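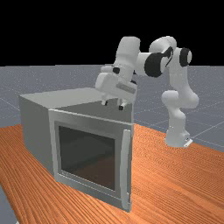

## 4. Planning the Purchase: Simulation as a Budgeting Tool

When we first sat down to write the equipment plan for the Cisutus kitchen-assistance project, we did what I suspect most small groups do: we opened a catalog, looked at the arm we wanted, and worked backward from the price. It took us an embarrassing number of weeks to see that the arm was the easy part of the list. The table it would be bolted to, the appliances it would practice on, the spare fingers, the mounting hardware, the shipping, and the hours spent putting things back where they started – all of these had been given a single line called "other," and that line kept growing every time somebody looked at it.

This section describes how we came to use a simulated workcell to settle the plan before any order was placed. We hope it is useful to other groups working with modest funds, and we have tried to include the dull parts, because those were the parts we went looking for in other people's papers and could not find.

### 4.1 Choosing what to model

We began with a single task, opening a microwave oven, and a single arm with a parallel-jaw gripper. The choice was made partly out of affection (Pieter Nkuna had been asking for a microwave task since the project's very first meeting) and partly because a hinged door makes a lot of demands on a layout at once. The arm has to get to the handle, and it has to leave room for the door while it swings. A layout that looks generous with the door shut can turn out to be quite cramped with it open, and we wanted to learn that on a screen, before we had paid for a table.

The model was kept plain on purpose. There is a tabletop, an oven, an arm, and a floor with a grid on it, and we did not spend any effort on walls or cabinets. Figure 1 gives a fair idea of the level of detail we worked with during planning.

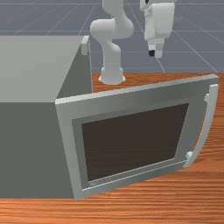

**Figure 1.** The simulated workcell with the oven door partway open. The arm is mounted on the table behind the oven, and the gripper is clear of the appliance.

The swing of the door was the first thing that changed our budget. Our original request had called for the smallest table that would hold the arm's base and the oven side by side, and on paper it looked perfectly sensible. Once we could step through the door's motion and view the cell from more than one side, it was plain that we had been counting the oven's footprint and forgetting the door's. We went up one table size. The larger table cost more, of course, but it was a good deal cheaper than buying the small one and then the large one, which is how a neighboring group at Carrasco had spent a good part of their spring.

### 4.2 Trial placements

We ran 2000 trial reaches in simulation, spread over 25 layouts. In each layout we moved the oven with respect to the arm's base and asked a very simple question of every reach: could the gripper get to the handle in a posture from which a pull was possible, without any link touching the oven or the table? We did not ask whether a trained policy would succeed. That is a question for later in the paper, and mixing it in at this stage would have made the purchasing decision depend on how well we happened to be training that month.

Two results carried straight over to the order form. First, mounting position mattered more to us than reach. We had been leaning toward the long-reach version of the arm, sold through Omadia, on the general feeling that more is safer. In the layouts we cared about, the standard version got to the handle just as well once its base had been moved, and the money we had set aside for the longer arm went to a second set of fingers and a proper mounting plate. Second, the collisions we saw were mostly between the forearm and the top of the oven. That told us to budget for a low appliance if we could find one, and to stop worrying so much about the floor space around the table.

I should add a word of caution here, since it would be easy to come away thinking the simulator had done our shopping for us. It says nothing about delivery times. It says nothing about whether the door of a real oven is stiff, or how quickly a hinge wears out when it is opened 100 times in an afternoon. For those things we asked people who owned the equipment, and we put two ovens in the plan where we had first written one.

### 4.3 How the plan was put together

We sorted every item into two groups. The first held anything whose size or position could be checked in the simulated cell: the table, the arm, the mounting plate, the oven. Nothing in this group was ordered until its stand-in had been through the trial placements. The second group held everything else, meaning cables, replacement pads, safety gear, and the service agreement, which we priced through Ekent after a long and very patient exchange of emails on their side.

Keeping the groups apart made our conversations with the finance office much more pleasant. For the first group we could bring a picture and a short table of results, and people who had never worked with an arm could look at them and ask sensible questions. For the second we brought quotes, and left a margin. The request was approved in July, with one change, a later date for the second oven.

If we were doing it again, we would model the operator's side of the table too. We left out the person who has to close the door and reset the oven between trials, and so the plan had no room for a stool, a shelf, or anywhere at all to set down a laptop. These were small purchases and we made them afterward, out of the margin, but the shelf in particular ended up in an awkward spot – it had to go where the larger table left space for it. The revised cell file, with a standing area marked on the operator's side, is the one used for the experiments in Section 5.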